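Teach Your Arm to Pour: the Cup-to-Bowl Exercise
Trodstead Robotics Club, student projects page

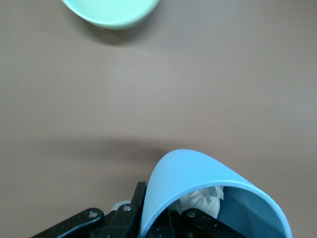 What you're going to do

Your job is to get a wad of tissue out of a cup and into a bowl, with the arm doing all the handling. It sounds tiny. It is my favorite exercise of the whole season, and last May it kept Tamsin Mercado and me in the lab long past dinner because we wanted one more good run! You'll practice grasping, lifting, tilting and timing in one short routine, and when that paper finally drops where you wanted it, you'll want to grab the nearest person and make them watch.

We use the wrist camera for this one. The view is close and a bit odd at first (the cup can fill a big part of it while the bowl is only a curve of green at the top), but you get used to it quickly.

What you need

- The arm, with the two-finger gripper fitted
- A light plastic cup, blue if you can find it
- A bowl in a different color, wider than the cup
- One sheet of tissue
- Tape for marking start positions
- Your team's log sheet

Step 1. Set the table

Clear the work area and put the bowl toward the far side. Leave a good wide gap between it and the cup. New teams love to crowd everything together, and then the elbow has no room to swing. Mark both spots with tape underneath, so you can put things back the same way after each run.

Crumple the tissue into a ball and push it into the cup. Don't pack it hard. A tight little pellet rolls out too soon and a big fluffy one gets stuck, so play with the size until you have something in between.

Step 2. Pick your grasp

Go in from above with the gripper open. One finger goes down inside the cup and the other stays outside, so you're pinching the wall. Sipho Potgieter's team tried wrapping both fingers around the outside and it can work, but you need a narrow cup and you lose sight of the rim.

Close slowly. Stop when the wall just starts to give, then add the smallest bit more. Watch where the inner finger ends up compared with the tissue. If it's pinning the paper against the side, open up, shift over and try again.

Step 3. Lift and look

Raise the cup straight up and hold for 3 seconds. Is it slipping? Is it swinging? If the answer to either is yes, go back to Step 2. Check the shadow on the table too. It's a surprisingly handy height gauge: as you go up, the edges get softer.

Step 4. Carry, then tilt

Move across to the bowl with the cup upright and save the big tilt for the end. In our starter code the tilt is its own function, pour_angle, and you can change it without touching the rest of the path.

When you're testing the tilt by itself, do it over bare table, well short of the bowl. You can see the mouth of the cup swing around and get a feel for which way it faces at each angle. Then move the whole thing over the bowl and run it for real. Aim the lower side of the rim at the middle of the bowl, not at the near edge.

Step 5. Shake it out

If the tissue hangs on, add a short wiggle. Two small wrist turns are plenty. Bernadette Yazzie wrote a lovely one called Jarnholm (ask her about the name), and it's in the shared folder for anyone to borrow.

Step 6. Put the cup down

Turn it upright, come back to the tape mark, lower until the base touches, and open. Back the inner finger straight up before you move sideways, or you'll drag the cup along with you. Everyone does this once.

Logging your runs

Write down the grasp height, the pour angle and where the tissue landed. Do 6 runs before you change anything, and change only one setting at a time. Misses go in the log too, please! Lăcrămioara Dumitrescu found her best pour angle by reading back through a page of nothing but misses.

Want more?

Swap the cup for a taller one, or slide the bowl over by a hand's width and see if your code copes. After that, try it with two tissues.

Questions: ask Hollis Kowalczyk at the club bench | © September 2021 Trodstead Robotics Club | Back to top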